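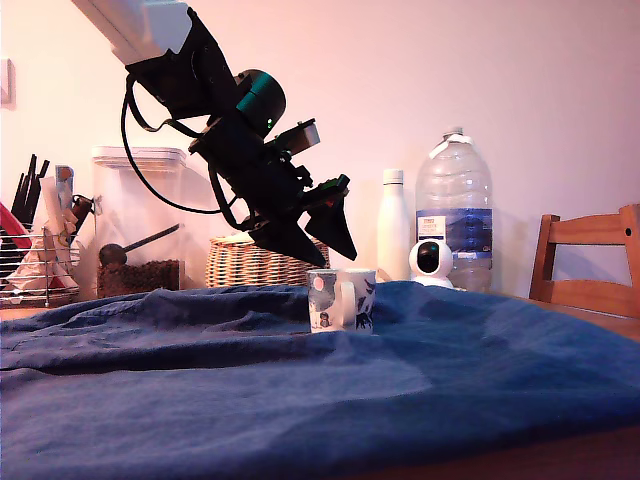
The club's arm lines up on a mug at the practice table in Tukwood.

I got to the Tukwood robotics club ten minutes late with my coat half off, and the first thing anyone said to me was "please don't lean on the table." Fair enough! The table is the whole show this fall. It has a blue cloth over it, a mug on the cloth, and an arm that the students have been trying to teach some manners since October.

The job sounds like nothing. Pick up a mug, put it down somewhere else, don't break it. That's the opening task at the Semport meet, where 10 school teams get six tries each and a judge with a clipboard watches every one. I figured a bunch of bright teenagers would have it licked in a weekend (I have been picking up mugs since I was two, how bad could it be?).

Well. The first run I saw closed on thin air. The second one got the mug by the rim, lifted it maybe an inch and let it tip over onto the cloth, and the whole room went "ohhh" like we were at a ball game. Somebody wrote it down in the log, somebody else set the mug upright, and off they went again. They have logged 300 runs so far, and the notebook is a great read. One entry just says "handle???" and I understood it completely.

The handle is the big argument, by the way. Half the club wants to go for it every time and the other half says grab the body and forget the handle exists. The gripper has two pointy wedge fingers, so I could see both sides, and I made the mistake of saying so. That got me a 20-minute lecture with drawings.

Then there's the cloth. It bunches up, and a mug sitting on a fold doesn't stand quite the way it does on bare wood. I asked why they don't smooth it out and got a look. The Semport rules say the surface can be anything, and last year the team from Galtden practiced on a nice flat desk and got handed a bath towel on the day. They still talk about it over there, I'm told.

Money is tight, as it is in every club I have ever visited. Karaca, the hardware store across the street, gives them a discount on screws and cable ties, and a bake sale covered the entry fee. I bought two brownies and regret not buying more.

Near the end of the evening I got a turn at the controls. I won't tell you how it went, except that the notebook now has an entry in it about a visitor. The team goes to Semport in the spring, and I've already asked for a seat near the front.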